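We use cookies to remember your settings and to count visits. Accept | Manage settings
Print this article | E-mail to a colleague

Tirkness Notes: Planning and Perception

Grasp proposals on small cylinders: what changed in the July branch

By Myfanwy James

Most of the work since the last newsletter has gone into one part of the stack, the module that takes a wrist camera view and hands the planner a short list of grasps. It was written two years ago for boxes and bottles. It copes badly with anything small and round, and worst of all with small round things lying side by side. Batteries are the item everyone brings up, so we have been using them as the main test object.

The old module did its job in three passes. It segmented the view, fitted a simple shape to each segment, then scored grasps across the shape. With a row of cells the first pass tended to return one wide blob. The second pass fitted a flat box to the blob, and the third offered a grasp across the whole row, which the planner would turn down for being too wide. The arm then sat there until the retry timer ran out. People reported it as a planner fault, and Eino Toivonen lost a fair bit of time looking in the wrong log before he traced it back.

Prasanna Chowdhury has replaced the first two passes with a single one that looks for axes. It searches for pairs of near-parallel edges, groups them by spacing, and proposes a centre line for each pair. A cell that shows only its top end still gets a line, although with a low confidence value attached. Those low values matter later on. The planner is now allowed to ask for a second view when the best candidate has a confidence below the threshold, and it will back the wrist off along the approach direction before it asks. Under the old code there was no way to request another look. You got one view and lived with it.

Labels caused more trouble than expected. Printed bands and two-colour wrappers put strong edges across the body of a cell, and the first version of the axis finder was happy to pair those up and propose a grasp turned through ninety degrees. Prasanna's fix is a length check followed by a vote among neighbours. If three cells in a group agree on a direction and the fourth disagrees, the fourth is re-examined before it goes on the list. It's a blunt rule and it will be wrong for a loose pile, where neighbours have no reason to agree. There is a flag to turn it off, called neighbour_vote, and it defaults to on.

Backgrounds were the next thing. We had been testing on plain grey, and the numbers flattered us. Rakiya Iyamu put together a set of test enclosures with patterned walls, and the false proposals started straight away, nearly all of them on the walls. Flowers are particularly good at this, having plenty of short curved edges at the same scale as the objects we care about. The first response was to train the segmenter on more wallpaper. Rakiya argued for using geometry instead, and that is what we have merged. The module now estimates the support plane before it does anything else, and it drops any candidate whose centre line doesn't sit within a small height band above that plane. Wall patterns fail the test however convincing they look in colour.

Plane estimation has its own weak spots. Corners are one, where three surfaces meet and the fit can tip toward a wall if the floor takes up too little of the view. Speckled or marbled floors are another, mainly for the stereo matcher, which likes texture but not texture that repeats. Shiny trim along a join gives bad depth readings on both sides of it. For now we seed the fit with the plane from the arm's own calibration and let it move only a small amount from there. If the seed is stale the fit will be stale too, so please re-run the table calibration after moving any enclosure. The command has not changed.

The current regression set has 133 recorded views. On the old module, 7 of the views with cells lying in contact produced a usable grasp. On the July branch, 118 views out of the full set produce at least one grasp that the planner accepts. The two figures come from different subsets and shouldn't be compared directly; Sinéad Moynihan is re-running the old code over the whole set so that we have a proper baseline. Of the views that still fail, most have a fingertip covering part of the object. The self-mask removes the gripper from the view, and at present it also removes a margin beside each finger, which can swallow a cell lying close in. Sinéad wants the margin computed from the finger model and the joint reading in place of the fixed 10 pixels we use today. That change is written but not reviewed.

Soft objects are out of scope for this release. The axis finder gives nothing for them, which is correct, and they fall through to the older blob scorer in Jokard. It handles plush toys acceptably when they are well apart from other things. The only new behaviour is that a soft object near the target is passed to the planner as an obstacle with a padded outline. Some people have found the padding too generous. It can be set per class in the scene file.

On the tooling side, the replay viewer now draws rejected candidates as well as accepted ones, coloured by the rule that rejected them. Eino added this for his own debugging and it has turned out to be the most used part of the branch. Press R to step through the rules one at a time. The viewer reads recordings from both Immont and Sani arms, but Sani recordings made before the clock fix will show the wrist pose lagging behind the camera, and the overlay will look shifted. There is a conversion script in the tools folder. It writes a new file and leaves the original alone.

If you would like to try the branch, pull it, rebuild the message package first, and then rebuild everything that depends on it. The grasp message has two new fields and an old planner will refuse it with an unhelpful type error. Bug reports should include the recording and the scene file. Reports with only a log are hard to act on, as the log doesn't store the plane estimate. Sinéad is collecting them until the branch is merged.

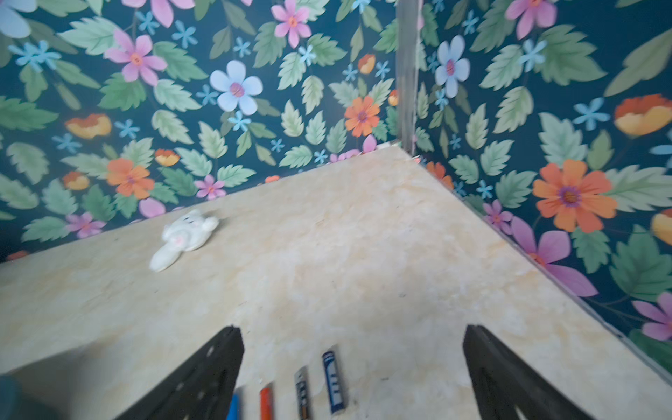

Next on the list is ordering. The module returns its grasps sorted by confidence, and the planner takes the first one it can reach, even when lifting a different cell first would leave more finger room for the others. Eino has a draft that scores each grasp by the clearance it leaves behind. It is slow at the moment, and he would welcome help from anyone who knows the collision checker well.

Contact: Tirkness Notes editorial desk | Copyright Tirkness | Back to top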